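# Please stop tuning the planner first

I have a gripe, and it's been growing since July, so here goes. I think most of us who write software for robot hands spend our time on the wrong end of the problem. We love planners. I love planners! I once lost 12 days to a cost function that made an arm move like it was late for a bus, and I'd probably do it again if you left me alone with a whiteboard.

But go look at the bug tracker for any project that has to put a thin thing in a narrow slot. Ours at Nornis had 178 open tickets when I last sorted them, and I went in sure that path planning would be the big pile. It was 27. The big pile was timing: frames stamped late, gripper width logged on one clock and pose on another, a replay tool that quietly dropped a sample and carried on smiling.

Slots are where you pay for that. If you're picking up a sponge, a small lag between what the camera saw and where the hand was makes no difference to anyone. Try it with a flat plate and a row of ribs and you're suddenly teaching your policy that the slot is over there, a little to the left of where it really is (and then blaming the network, because that's the fun part to retrain). 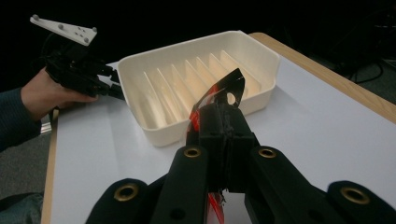
*Thin plate, narrow slots, two grippers. Good luck if your clocks disagree.*

Two hands make it worse, of course. Now you've got 2 streams that each look fine on their own, and the trouble only shows up when you lay one over the other. My colleague Ainhoa Miranda wrote a little viewer for exactly this. It's ugly, it has one slider, and it plays both sides against a shared clock so you can scrub through by eye. I'd trade our whole planning stack for it on a bad day.

I know the pushback, because I got it over lunch from the Katance folks: a good enough controller should soak up small errors, so why fuss? Sure, a bit of give in the wrist covers plenty. I'd still like to know how much error I'm asking it to cover, and with sloppy logs I can't tell you. I'm guessing, and so is everyone else at the table.

So my request is pretty small. Before you open the planner config again, take one recording, any recording, and check that the moment the fingers close in the video is the moment they close in the log. If they don't match, fix that and run your old planner again before you touch a single weight.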